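Search the knowledge base
Home Tickets Status Downloads Contact
Print this page E-mail this page

Ticket 3393: Larnum web gallery serves old thumbnails after upload
Product: Larnum 5, hosted by Pinbridge
Status: open, waiting on vendor

Problem as reported

Since the April update, any picture replaced through the media manager keeps its old thumbnail on the public page. The full-size file is right. The thumbnail is from whatever was there before. Support's first answer was to clear the browser cache. I had done that before writing in, on three machines, and said so in the ticket.

Step 1. Rule out the browser

Fetched the thumbnail address from the command line, no browser involved. Old file came back. I would call that settled, but the second reply asked me to try a private window anyway. Tried it. Same result.

Step 2. Rule out the file itself

Pinbridge suggested my pictures were "malformed". I doubt it, as the same files display fine everywhere else. Uploaded under a brand new name. The thumbnailer made the thumbnail first time, correct size, correct colors – a white arm and a black hand over a wooden table.

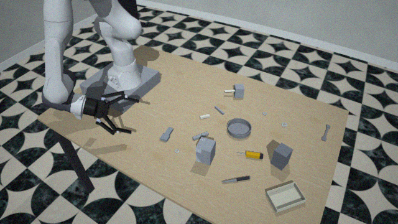

Step 3. Replace under the same name

Saved a different picture over the same name. Full size changed at once. Thumbnail did not, and still had not on Tuesday. So new names work and replaced names don't, which points at the server cache and not at my files.

Step 4. Purge from the control panel

The panel reported 626 items purged. Maybe it did purge something. The thumbnail was unchanged, and pressing the button again gave 626 again, so I don't put much faith in that number.

Step 5. Turn off the Runus add-on

Siddiqui, who host our other site, blame Runus for this sort of thing. Turned it off, purged, reloaded. No change. Turned it back on.

Workaround for now

Rename every picture before uploading it and fix the links by hand. Please don't mark this as resolved – the last ticket was closed on the strength of a workaround and the fault came back with the next update.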